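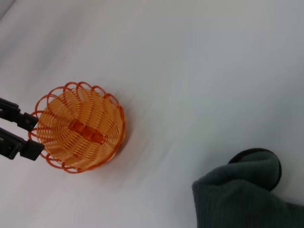
The open day at Zulutness started late. The loading door was stuck, and the visitors waited in the yard with paper cups of coffee until Fiachra Costello came out and led them in through the side entrance.

Zulutness rents the ground floor of a former seed warehouse in Witia. Eleven people work there, most of them on software. Their subject is handling: getting a robot arm to pick up and put down light household goods without crushing them or knocking them over. In April the company signed a contract with Galli, a home goods distributor that wants to automate part of its returns room. Returns come back in no order. A woven basket may arrive on top of a sweater, and both have to be picked up and sorted.

The demonstration was held at a table with a white surface, and visitors stood behind a strip of yellow tape. Costello explained the basket task first. An orange woven basket with a looped rim is a hard thing to hold well, he said. The walls give when squeezed. The loops leave gaps, so a finger can press on plastic or on nothing at all. The method the team likes best is to take the basket by its edge, with one finger on each side of the grip, and use only enough force to keep it from turning.

A small camera near the gripper feeds the control program. It travels with the arm, so the view changes all the time, and at some points it takes in little more than tabletop and a piece of the basket. The program has to keep track of where the basket is from whatever part of it remains in sight. Agata Fiore wrote most of that code. She told the group that shadows gave her more trouble than the weave did, and that 2 of her early versions regularly treated a shadow as part of the object. 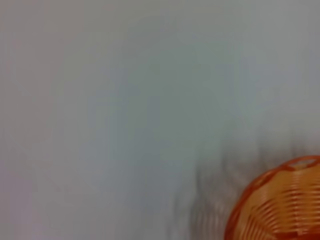
Nusrat Abeysekara wanted to know what happens when the basket has something in it, as most returned baskets in her experience come back stuffed with packing paper. Fiore said the current program assumes an empty one. Filled baskets are on the list for next year, after soft goods.

The questions went on for 18 minutes. Several were about speed. Costello said the arm is slower than a person at this job and that Galli knows it. The plan is to run it in the evening, after the day shift has cleared the large boxes.

The software package, called Guvitz, will go to Galli for a first trial with 15 kinds of items. Cosimo Valentini is in charge of the installation and spent part of the afternoon measuring a doorway on a floor plan. The next open day has not been scheduled. Anyone who wants a place can leave an address at the front desk in Witia.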